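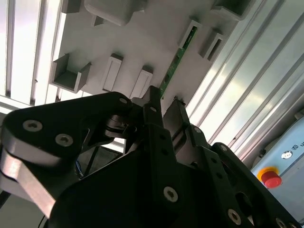 The green board in its clip, with the hand below it.

The budget for Grindon was due in October, and at four in the afternoon I still had one line open. Tovar had offered us a second hand for 1,516. Rullska wanted 1,118 for the same kind of hand, but with delivery in 80 days.

I walked down to the cell with both offers under my arm. My director in Nudevdale had written only one sentence: "Please explain why one is not enough." I had read it many times on the train, and each time it sounded more polite and more dangerous. 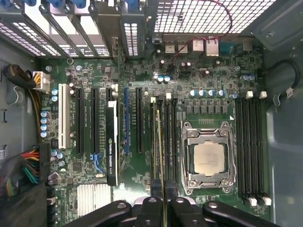

Over the open tower, near the processor and the memory slots.

I had bought many machines in my life, and I never loved one of them. This one I liked a little. I wrote in my notebook: spare fingers, screws, cables, 30 more clips for the plate. Then I wrote "second hand" and put a question mark after it.

My mother used to plan weddings this way. First the chairs, then the guests. 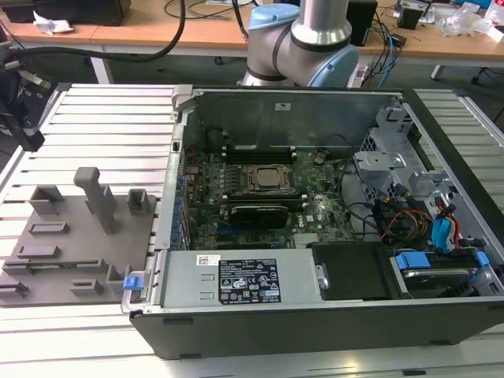 The work table in the afternoon, tower on its side.

I sat down and took the cap from my pen. Under Rullska I made a small cross, then I turned the paper over and began to write to Nudevdale. "Dear Director," I wrote. "You have asked me about one hand."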